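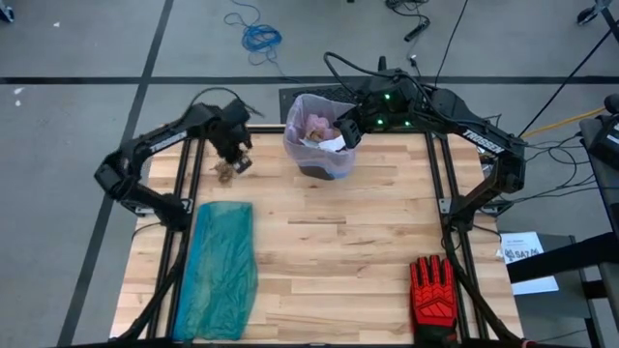 Two arms over a wooden tabletop, with a small translucent bin at the back.

Kaltmont, my second feature, has a release date at last! It opens in April, and I wanted to write this announcement myself because the last one came out sounding like a bank statement.

Kaltmont is a ghost story, sort of. A piano tuner comes back to the mountain town where she grew up to settle her father's house, and the neighbors keep greeting her as if she never left. She starts answering them the way they expect. It goes badly from there (I cried in the edit, and I wrote the thing).

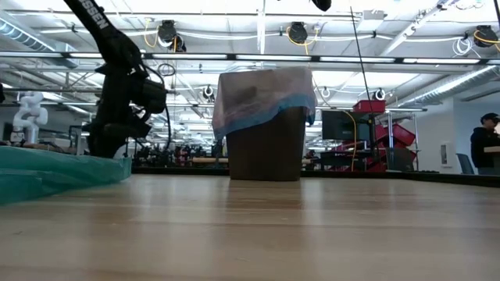 Reading time: 2 min

We shot in Hillov, a town of 2,000 people, and a good many of them are in the movie. The bakery lady wouldn't do a second take, so what you see is her first one, and she's better than anything I had on the page. We planned for two weeks up there and stayed three – the fog wouldn't come, and then it wouldn't leave.

Fraser Pictures is putting the movie out in theaters, and I'm thrilled, mostly because they never once asked me to explain the ending. The music is by Hindiretti, the duo who scored my first feature. They recorded the whole thing on an upright with two dead keys, and I've

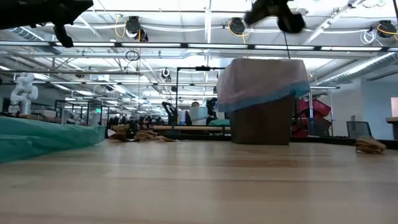

had the main theme stuck in my head ever since. It plays over the dinner party, then again very quietly in the attic, so listen for it.

Kaltmont runs a little under two hours. Screeners are ready for press now, and I'm happy to talk by phone any time after 10 a.m. – before that I'm no use to anyone. Stills, the poster and the trailer can be requested through the Fraser Pictures press desk. Please don't give away who's at the piano!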